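Ticket 1996: Stock feed to Marnow stops part way through
Opened: 1/8/25
Raised by: Dalibor Kuruc, Postcombe shop
Status: Open, waiting on supplier
Priority: Normal

The nightly stock file from the Postcombe till is meant to send 296 lines to Marnow. Since the price update in June it has stopped at line 100. No error shows on the till. The Marnow log says "file complete", so the missing lines are not picked up until someone tries to reorder.

Dalibor first noticed when snack lines were showing last month's quantities online. Drinks and cards were the same. Anything in the first 100 lines is right.

Checked so far:
Restarted the till and the back office PC. No change.
Ran the export by hand at 5 pm. Stopped at the same line.
Saved the file to the desktop and opened it in a text editor. All 296 lines are there, so the till is writing it properly and the fault is in the sending.
Swapped the network cable. No change. 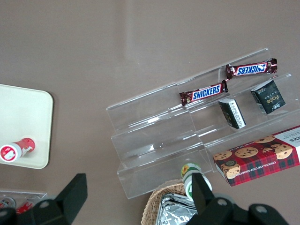 Sent the full file to Jaunzems support and asked them to load it at their end. They got 100 lines as well. They think there is a page limit on the Marnow import that was reset to its default when the June update went in. The setting is not visible from a shop login.

Asked whether the Jaltesar branch has the same problem. It does not, but their list is only 96 lines long, so it would never reach the limit.

Workaround: split the export into three files by department and send them one after another. Tried this with Dalibor on the phone and all three loaded. Leave a gap between files or the second one overwrites the first. He will do this at closing until the limit is changed.

Next step: Jaunzems to raise the limit to 500 and confirm by email. Then run one full export and compare the line count before going back to the automatic job. Do not close this ticket until the overnight run has been checked.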